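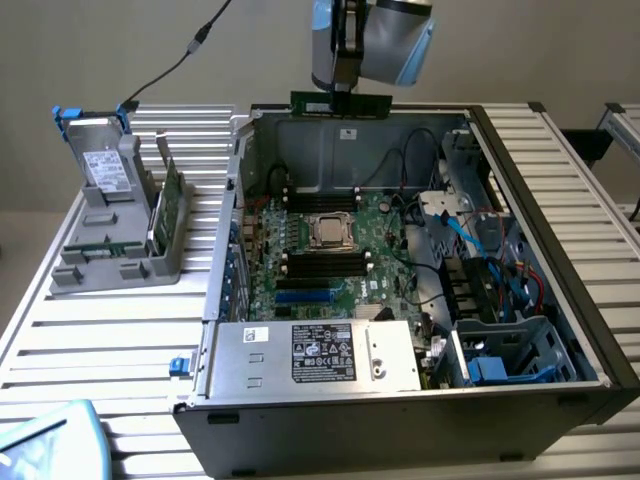 Dell tower, opened up

Workshop > Galleries > Desktops and servers > Dell tower

Posted 2024-02-22 by Muchen Xia

The Dell is on its side on the white slatted table with the panel off, and the CPU is bare. The green stick is a RAM module, held over the case near the back wall. The gray drive cage on the left sits outside the chassis.

About this gallery

The tower came to the Dremulby workshop from Bundico, a mail-order seed company that closed its back office in August. It had been their file server and later the machine under the stairs that ran the label printer. Job number 1741, if you are looking for it in the parts book. We took it in along with 2 monitors and a box of keyboards, and paid 500 for the lot.

The plan is to rebuild it as a plain storage machine for Tiêu, the noodle shop next door. They keep their menus, staff schedules and supplier invoices on a laptop with a cracked hinge and would like them somewhere safer. It doesn't need to be fast.

Working on the table

We do towers lying down. The boards are easier to reach, and a screw you drop lands somewhere you can see it, most of the time. The slats do let small screws through to the floor, so put a tray under your work before you start. Reto Rainer has asked for a solid top more than once and he is probably right, but the slatted table is the one that fits between the shelves.

Power cord out first. Then hold the power button in for a few seconds before you touch anything inside. Keep the side panel with the machine it came from. We have three panels on the rack that fit nothing we own.

Memory

Hold modules by the edges and keep your fingers off the contacts. Open the latches on the slot, line up the notch, and press straight down until it clicks. If it won't go, it is probably the wrong way around or the wrong type. Don't push harder.

The Dell slots are black and all look alike, so check the diagram before deciding which ones to fill. Installing matched pairs in the wrong slots is the most common mistake on our bench. The machine usually still starts, but it may run slower or show less memory than it should.

Modules that pass the overnight test go in the plastic trays with the job number on the lid. Anything that throws even one error goes in the recycling bin. Please don't save it for later.

CPU and heatsink

A bare CPU should stay bare for as short a time as you can manage. Wipe the top clean with alcohol and a lint-free cloth, let it dry, and put on fresh paste just before the heatsink goes back. A small dot in the middle is enough. The tube is in the drawer marked Drillix, which is the name of the screwdriver set that used to live there. The screwdrivers are now on the wall.

Drives and cables

Any drive that comes in with a machine is wiped before it goes anywhere else, including to another bench. Write the date on masking tape and stick it on the drive, not on the cage.

Check the SATA cables for kinks near the plugs. We have plenty of spares in the bottom bin, blue and red, and the color makes no difference to how they work. Tie them back before the panel goes on - loose ones have a way of finding the fan.

Parts still wanted for this job

One case fan, 120 mm, quiet if possible
Four rubber feet
A replacement battery for the board, type CR2032

Leave parts on the shelf by the door with 1741 written on the bag. Questions about the Tiêu machine go to Muchen, and anything about the table goes to Reto.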